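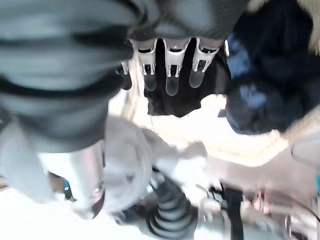 Why would you ever let cream fleece anywhere near navy, a reader wrote to me after the June issue, when you know perfectly well it's going to end up gray? She had a point, and she made it over two pages, with underlining. She also wanted to know how I get the fluff off dark cotton, whether fabric softener is as bad as people say, and if I'd please stop telling everyone to shake things out of the window, as she lives below someone who does.

So, blankets and fluffy things it is! I've been meaning to get to this anyway, now that the nights are cold enough in Enduveck that the fleece has come out of the closet and every soft thing we own has ended up in one heap. Cream on navy, navy on cream. I love how it looks and I dread what it does to my dark shirts.

First, the gray question. In my house it's hardly ever the dye that does it. My navy things gave up whatever color they were going to lose years ago (a couple of them have gone quite pale along the folds, and I like them better that way). What turns a pale fleece dingy is lint, plus whatever was left in the drum from the load before. Fleece grabs everything. If you've just washed towels and then put a cream throw in, you'll be picking blue fuzz out of it until spring. I wipe the drum with a damp cloth, and the rubber seal too, which is always worse than I think it'll be.

New dark fabric is another matter. Keep it well away from anything cream for the first few washes, and don't leave the two sitting together damp. I once left a damp navy pillowcase on top of a pale throw overnight and got a lovely soft blue corner that never came out. I tell people it's a pattern.

Now washing. Cool water, gentle cycle, a small amount of liquid detergent, nothing else in with it except another fleece of the same color. Turn it so the fluffiest side is on the inside, if it has a side, and tie it loosely with a bit of cotton tape if it's big enough to tangle. I use less detergent than the bottle says. The tufty kinds hold on to soap like you wouldn't believe, and that stiff, clumpy feeling people blame on old age is very often just soap. An extra rinse fixes a lot of it.

Softener: I don't use it. I used to! It makes the pile feel wonderful for one evening and then sort of greasy and flat. A splash of white vinegar in the rinse has done better for me, and no, the smell doesn't stay.

Drying is where I've ruined the most. I had a gorgeous thick throw from the market at Jornau, cost me 316 with the matching cushion, and I put it in the dryer on high because guests were coming. It came out feeling like a doormat. The cushion was fine, and has been sitting there reproaching me ever since. These days I hang everything over the wide rack in the hall, flip it halfway, and go over it with a soft brush while it's still a tiny bit damp. Short strokes, all in one direction, and don't press. If you must use a dryer, lowest heat and take it out early.

On to fluff on dark things. The reader swears by sticky tape and I can't argue with it for one pair of pants, but for a whole dark bedspread you'd go through rolls. I put on a rubber glove, dampen it, and drag my palm down the fabric so the lint rolls up into little sausages (deeply satisfying, my one vice). For the stuff that has worked its way in, a dry clothes brush, and after that I just wear it and let people think I have a cat.

A few of you asked about storage. I fold fleece loosely and stack it on its own shelf, pale ones at the top. Those bags you suck the air out of are great for spare comforters, but my fluffy throws came out of theirs with creases that took weeks to relax. An old cotton pillowcase is plenty. Dark cottons I roll, mainly because I can't fold a fitted sheet and have stopped pretending.

And the shaking out of the window. Fine. I'll use the back steps.

Small notices while I'm here. The blanket swap at Suvton is on 14/10/2018, doors open after lunch, and there's room for 200 items on the tables, so please bring 2 at most and make sure they're clean and fully dry. Pale and dark will be on separate tables (my doing, you're welcome). Hứa, the little fabric shop by the bridge, is giving out paper bags of remnants to anyone who brings a throw to swap, and there's often some nice navy in there for edging. I'm bringing the doormat. Somebody with a dog might want it.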